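We got to the Moltolcombe satellite and aerial swap meet at 9 am in October, after a three-hour drive. Entry was $3 and there were 19 tables in the old wool store. Trinidad Saavedra was selling off Ziltach receivers and a box of Peñalver LNBs, most untested. I bought two. 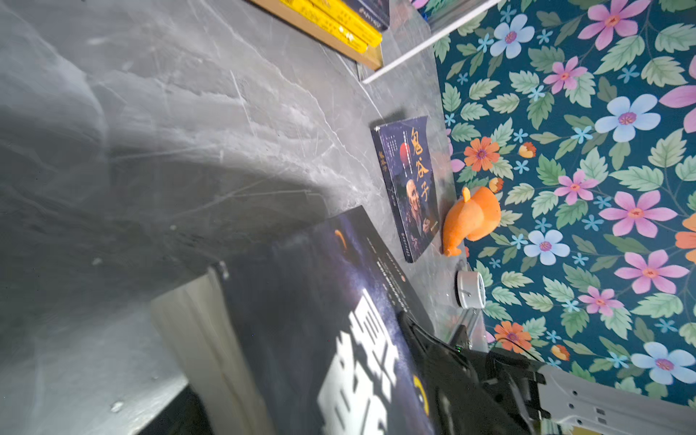 Books on a marble tabletop

The Grusach table had back numbers of their dealer newsletter, which I have been after for years. I picked up four with the dish alignment charts still stapled in. Parking is on the grass behind the hall. The sausage sizzle finished at noon and most sellers had packed up by 1.30 pm.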